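Notes from the Ulalora exercise

14/11/2024

For two weeks in September our reserve signals company took part in the Ulalora exercise, together with an infantry battalion and an engineer platoon from across the border. Many readers of this newsletter asked me how it went, so I will try to tell it from the side of the people who keep the radios working. We are usually not the ones in the photographs.

In total 1009 soldiers were on the training area, and 182 of them were reservists like us. The task was simple to write on paper. The battalion had to cross the Plistholm river in the dark, take the village on the other side, and hold it until relieved. Our task was to give them a network from the first hour, with a main command post in the forest and a smaller one that could move in a short time.

The first problem was the ground. On the map the ridge south of the river looks like an ideal place for a relay station. When we drove there, we found that the track was washed out and the trucks could not reach the top. Two teams carried the mast, the batteries and the cable up by hand, which took almost 3 hours in heavy rain. I want to thank them again. The relay was on the air before the first boats went into the water, and it stayed on the air until the last day.

The second problem was ourselves. In the first command post we had too many antennas too close together, and all of them on the side where the generator stood. The opposing force had a small direction-finding team, and they found us during the second night. The umpire walked into the tent, drank a coffee, and told us that we were destroyed by artillery. It was not a nice moment, but it was a fair one. After this we put the antennas much farther from the tents, used lower power, and kept the voice messages short. The second command post was not found.
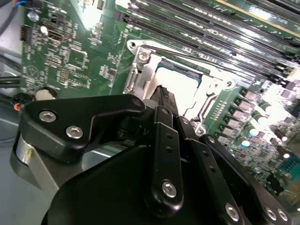
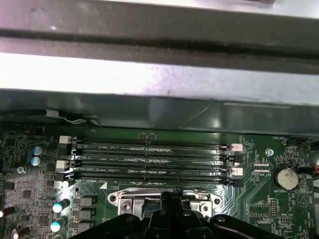
Captain Jacobus Mtshali, who led the night crossing, came to our debriefing and was very direct. He said that his platoon leaders did not need more data on their screens. They needed to know where the boats were and if the far bank was clear, and they needed it by voice, in one sentence. During the crossing some of them received so many text messages that they stopped reading. We had been quite proud of these messages. It was good for us to hear this from a person who was standing in cold water at the time.

We also tried a different way to work with the runners. When the umpires turned off all radio for six hours, the battalion had to send orders on paper. At the beginning nobody knew the format, and one order arrived at the mortar section without a grid reference. By the end of the six hours the runners had their own routes and their own passwords, and the mortar section even asked to continue in this way. I do not think we will, but we will practice it in every training weekend from now on.

A few practical points for those who go next year:

Bring your own tape and your own headlamp with a red light. The store has some, but they go to the engineers first.

The field kitchen at the old Ortuño farm serves the night shift only if you give the number of meals before noon. We forgot this one time and we ate biscuits.

Charge the batteries in the vehicles while you are moving, and write the date on each one. Several batteries were charged twice and others not at all, and in the tent at night they all look the same.

Radio checks are every hour, also when it is quiet. The quiet hours were the hours when stations disappeared from the net – one of them was asleep, and I will not say which one.

The written report is with the battalion and will be sent to all company leaders when it is approved. The part about frequency planning was done by the Nisadeck detachment, and I recommend to read it first. They made one table for the whole exercise, with the reserve frequencies printed on the back side, and every operator carried it in a pocket. We had three different versions of our own table, and of course two stations were using the old one on the night of the crossing.

The next training weekend will be on the small range and will cover mast building, paper orders and short voice procedure. If you did not return your rain jacket after the exercise, please bring it with you. The store is still missing quite a few of them, mostly in size large.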